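Setting a Small Bread Table for One

I set this table more often than any other, usually at four in the afternoon when the light is nice and I want something sweet with my tea (or when my niece comes by and we play cafe, in which case the bread is pretend and lasts forever). It takes very little, and you can put it all together in the time the kettle needs.

What you need

A checked cloth or placemat
One round plate
A fork and a knife, plus a spare utensil if you like
A shallow tray with a rim
A few different breads, real or play

Step 1. Lay the cloth

Put the cloth down in the middle of the table and smooth it from the center out. Mine came from a little shop called Closudier, and I fold it so that it is plenty wide for the plate with room left over on the left. If the folded edges don't quite line up, leave them be. I used to iron mine flat every single time and I can't say my tea ever tasted better for it!

Step 2. Put the tray at the back

The tray goes behind the cloth, where you can reach it without dragging a sleeve over your plate. Choose a color that picks up something in the cloth. Yellow with yellow checks is my favorite, and it's cheerful even in February.

Arrange the breads toward the far side and mix up your shapes, something with a hole, something sliced, something round. Leave some bare tray in front so that it doesn't look crowded. It's fine if a piece hangs over the rim a bit.

Step 3. Plate one slice

Set the plate on the cloth and lay a single slice on it, the kind with a speckled crumb if you have it. I like a plain plate with one small sprig on it, and I turn it so the sprig sits at the lower right and stays uncovered.

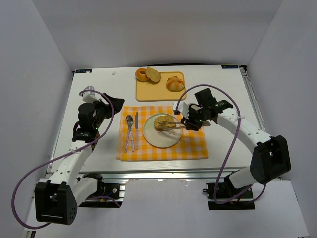 Yellow tray behind, checked cloth in front, one slice on the plate. 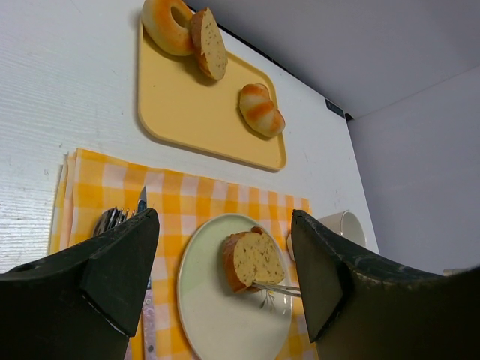 Step 4. Add the drinks and sit down

Your cup goes to the right, above where a spoon would be, and the milk can stand beside the tray.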